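Marks for the stitch, or marks for the robot?

I have helped with the student robotics club at our technical college for four years, and every April we have the same quarrel about how the final project should be judged. This year I want to write my opinion down before the meeting on 26th April, because in a meeting I speak slowly and other people are faster.

The club has 11 members at present. They work in three teams, which have named themselves Wasari, Fistari and Arain. The task is suturing: a robot instrument must take a needle, pass it through two sides of a cut and draw the thread until the sides meet. Arain wanted from the first day to do it fully automatic. Fistari keep a person at the controls and let the software only correct the tremble of the hand. Wasari are between these two, and they change their mind often.

Our present rules give most of the points for autonomy. If a student touches the controls once during a stitch, the team loses half of the marks for that stitch. I understand why this rule was made. My colleague Ifor Gethin wrote it, and his argument is that a club for robotics should reward robotics. If we pay the same for a stitch made by hand, he says, the clever students will simply practise with their hands, and we will have taught them sewing.

I respect this argument but I think it is mistaken, and I will try to say why.

A rule about autonomy teaches the students to hide trouble. Last year I watched a team let their program pull a thread much too hard. All of them saw it. The boy nearest to the stop button had his hand over it and did not press, as pressing would cost points. The thread cut through the practice pad, and the team received more marks than their neighbours, who had stopped in time and begun again. I was one of the judges, so I gave those marks myself. I have not been comfortable about it afterwards.

In any work of this kind, the decision to stop is a skill. It should be in the mark sheet with its own line. A student who sees that the tension is wrong, takes over, puts it right and afterwards can explain in the log what happened has learned more than a student whose program was lucky 33 times.

I would also give marks for the log itself. Arain have now recorded some 353 attempts, and they can tell you very little about most of them, only whether the stitch was counted or not. Fistari have far fewer, but for each one they write who was driving, where the needle went in and what they would change. When something goes wrong they find the reason in an afternoon. Under our rules this brings them nothing. 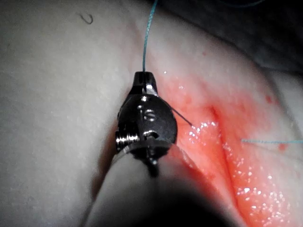
The hardest part of the task is also the least impressive to look at. Visitors want to see the needle go through. But the trouble usually comes in the small moments, when the jaws must hold a thin blue thread firmly and the tissue must not be dragged with it. A person feels that something is not right, or believes that he feels it, and slows down. The program has to be told what slow means. I wish the students to spend their weeks on this question, and they will do it only if we put points there.

Ifor says that my proposal makes judging more difficult, and he is right. Two judges may read the same log and disagree. I can live with this. We already disagree about everything else, including the prize from Zulleck, who supply our thread and want a winner they can put on their web page.

So I ask for a small change: remove the penalty for touching the controls, and give a quarter of the marks to the log. If the other judges refuse, I will ask at least that pressing the stop button costs nothing. I have already told the students that I will ask it.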